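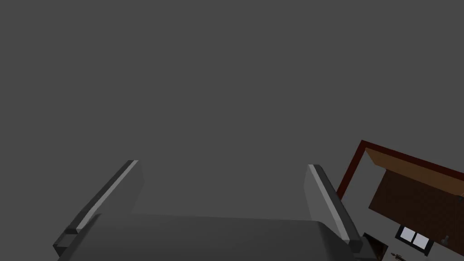

A gripper with two parallel fingers, in a computer-rendered view.

Tariffs and the Small Factory: notes for my talk
April 9, 2019
Posted by the author

Good evening, and thank you for having me. I was asked to speak for twenty minutes on trade policy, and I promise to try, although those of you who have heard me before will know how that tends to go.

(Wait for people to sit. Start with the kettle story.)

I want to begin with a kettle. Voltik used to make the heating plates for theirs in this county, and the steel came in from abroad without much fuss. Then the import duty went up in December, and the firm had a choice to make: pay more for the steel, or buy the plates finished from somewhere the duty didn't reach. They bought the plates. The duty was meant to protect metalworkers, and I do believe it helped some of them – but 200 people who worked with the metal were left wondering what had been done for them.

Now, please don't take me for somebody who thinks every tariff is wicked. I grew up in a mill town and I remember what it was like when the cheap cloth arrived. People were told they'd find other work, and they were told it by people who already had some.

(Slow down here. Have some water.)

So what would I ask of our politicians? First, that they publish the sums before the vote. When the Nemon agreement was debated, members had 1000 pages in front of them and one evening to read them. I had a go at it myself over a fortnight and got as far as page 613, which is the part on dairy quotas, and I'm afraid dairy quotas finished me off.

Second, retraining money ought to arrive before the redundancy letters do. At Skirkus the grant came through eight months after the gates shut, and by then the younger fitters had moved away. Lovely people, and very hard to replace.

(If running over, skip Dalisay and go straight to questions.)

Dalisay is a happier case. They make pump fittings, they export most of them, and they asked for a longer run-in to the new rules. They got it, too! Three years instead of one, and the order book held up.

I'll stop there and take questions. Do be kind about the dairy.

Comments

I was at Skirkus for eleven years. Eight months is right, and the course was for forklift licences, which most of us had.

Enjoyed this. Will you be putting up the Nemon page numbers?

Good talk, but you did run over.

Contact | Copyright 2019 | Back to top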